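Search this guide
Type a keyword or model number

Setting Up Your Countertop Water Flosser

November
By Engebretsen

Section 3: Filling, First Use and Daily Rinse

Read this section before you plug in the Bretulis base. If you have had gum surgery, an implant or a new crown in the last few weeks, ask your dental office when you can start.

3.1 Placing the base

1. Set the base on a flat, dry counter. Keep it away from the edge of the sink.
2. Uncoil the hose completely and check it for kinks.
3. Leave enough room behind the base for the cord to hang without pulling.
4. Do not plug it in yet.

CAUTION: Never put the base in water or hold it under the faucet. If it falls into the sink, unplug it before you touch it.

3.2 Filling the tank

1. Lift the tank straight up by the side grips.
2. Fill with lukewarm tap water to the 770 ml line. Cold water will not damage the unit, but many people with sensitive teeth find it uncomfortable.
3. Press the tank down until it clicks. A tank that is not fully seated will leak from the bottom valve.
4. Wipe off any drips, then plug in the cord.

Note: Do not add salt, bleach, baking soda or essential oils. An alcohol-free mouthwash may be used at one part mouthwash to one part water. Run plain water through the unit afterward.

3.3 Attaching a tip

Each tip has a colored ring so that people sharing the base can tell theirs apart. Push the tip into the center of the handle until the ring sits flush. To remove it, hold down the eject button and pull. Do not press the eject button while the unit is running.
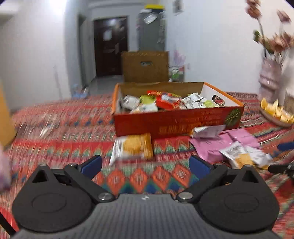 On a patterned tablecloth.

3.4 First use

1. Turn the pressure dial to 1.
2. Point the tip into the sink and switch on. Let it run for 15 seconds to clear air from the pump. Some sputtering is normal.
3. Switch off. Lean over the sink and place the tip in your mouth.
4. Close your lips enough to stop splashing, but let the water run out into the sink.
5. Switch on. Start at the back teeth and follow the gumline, with the tip at a right angle to the teeth. Pause briefly between each pair of teeth.
6. Do the outside surfaces first, then the inside.
7. Switch off before you take the tip out of your mouth.

The pump stops by itself after 60 seconds. Press the switch again for a second cycle. Stay on setting 1 for the first week and move up one step at a time if your gums are comfortable.

CAUTION: Do not aim the stream under the tongue, into the ear or nose, or at the back of the throat.

Note: Slight bleeding can occur in the first days. If it goes on for more than two weeks, or if you have pain or swelling, stop and call your dentist.

3.5 After each use

1. Take off the tank and pour out what is left.
2. Replace the empty tank, run the pump until the hose is clear, then switch off and unplug.
3. Eject the tip, rinse it and let it air dry.
4. Leave the tank lid open overnight.

Replace tips every three to six months. The small hose filter should be changed after 200 cycles. Filters made for the older Bukik base do not fit this one.

For descaling in hard-water areas, see Section 5.

Reader comments (3)

mintfloss22
Mine leaked all over the counter until I read the bit about the click. You have to push harder than you'd think.

Brallthorpe reader
Can the tank go in the dishwasher? Section 5 says top rack but the sticker on mine says hand wash only. I've been hand washing it.

ortho_mom
We've had ours for over a year with two kids in braces. The ring colors help, but both kids picked blue, so we put tape on one. Still on the original hose.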